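Removing Hard-Water Film from Glazed Plates

Chalky film on dinnerware is mostly calcium left behind as rinse water dries. Detergent does not dissolve it. A mild acid does.

What to use

White vinegar, five percent, diluted one to one with warm water. Citric acid also works: one level tablespoon per quart. Do not mix either one with bleach.

Method

Wash the plates first and remove all grease. Acid will not reach scale through an oily layer. Stand the plates in the solution for 20 minutes, turning them once if they are not fully covered. Rub with a nylon pad, rinse, and dry at once with a lint-free towel. Air drying puts the film back.

Gray marks are a different problem. These are metal traces from knives and forks, and vinegar has little effect on them. Use a paste of baking soda and water, light pressure, small circles. Test the underside first.

Do not soak plates with metallic rims or hand-painted decoration over the glaze. Crazed plates should not be soaked at all – liquid enters the cracks and stains the body.

Dark glazes

Film shows most on dark colors. Check a green or blue plate under a side light after drying, and repeat the soak if the surface still looks dull.
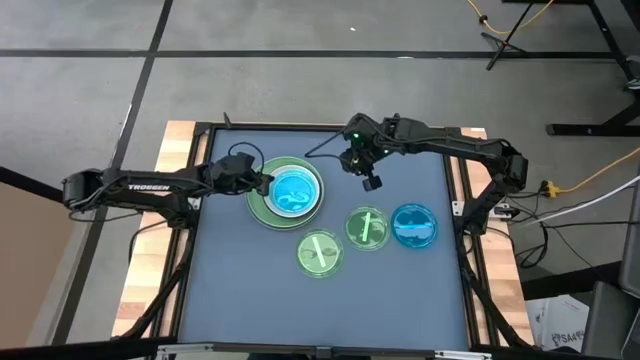
Itziar Peñalver
Kitchen care editor

Large plates need a wide, flat-bottomed tub. A sink works if the stopper holds. Store them upright in a rack, or stacked with a paper towel between each pair. The foot ring is often unglazed and will scratch the plate under it. Smooth a rough foot with 400-grit wet sandpaper, used wet, then wash off the dust.

Updated May 2020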